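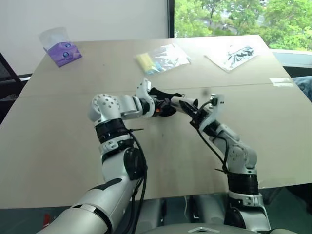 How long does the Rowlands two-arm kit take to set up? An afternoon for the hardware, and most of a second day for calibration.

The figures come from the product lead at Fledholm, the Fladham firm that has rented out the kit since September. The price covers both arms, the grippers and the control software, which is called Illey.

"People ask about payload first," the product lead said. "The more useful question is how the two arms share a part. If one is late by 50 milliseconds, the part twists in the jaws."

Illey checks joint positions 250 times a second and slows both arms when they drift apart. Handover from one gripper to the other is the routine most customers buy the kit for, and the one that generates most support calls. Fledholm's own bench test repeats it 1000 times before a unit is shipped.

"We log every drop. The last unit had 56, nearly all of them with smooth round parts. A softer fingertip helps, but it wears faster."

Cabling is the other weak point. The leads run outside the arms, so they can be replaced without opening a joint - customers have to leave enough slack at the wrist and check it after each change of program.

Spare fingertips are sold in pairs. A longer finger for deep trays is being tested, and the firm would not give a price for it.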